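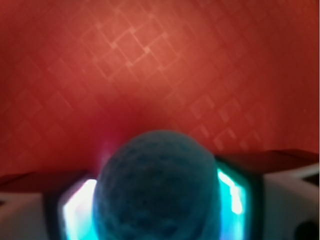 Chapter 2
Surface, Pattern and Colour in Furnished Rooms

2.1 Scope of the chapter

Chapter 1 dealt with the dimensions of a room and the placing of openings. The present chapter deals with what covers its surfaces and with the soft and textured objects set against them. Three properties are treated: colour, relief and texture. Relief means a raised or sunken pattern that belongs to the surface itself, such as the diamond lattice embossed on a red wall. Texture means finer unevenness, such as the small ridges and pits on the blue ball in the opening photograph.

2.2 Relief and the direction of light

A raised line is seen by the difference in brightness between its sides and the ground around it. Where light strikes the wall at a low angle, the lines of a lattice stand out paler than the ground. Where the wall falls into shadow, the same lines fade and the surface reads as plain. A sample should therefore be viewed upright, in the position it will occupy, and under both daylight and lamplight.

Bajwa and Kruger, in the Sultwood survey, recorded the wall finishes of 2,163 rooms. Relief patterns were entered separately from printed ones, a distinction kept throughout this book. The survey form is reproduced in Appendix B.

2.3 Contrast of hue

A blue object placed before a red ground is separated from it by hue even when the two are close in lightness. If both are dark, the outline weakens in poor light, and the difference in hue should not be relied on alone. Exercises at the end of the chapter use a red sheet 900 mm wide and two blue test objects, one smooth and one textured.

2.4 Terms used

Ground: the surface against which an object is seen.
Lattice: a pattern of crossing lines enclosing diamonds or squares.
Node: a point at which the lines of a lattice cross.
Repeat: the distance after which a pattern begins again, measured along the length of the sheet.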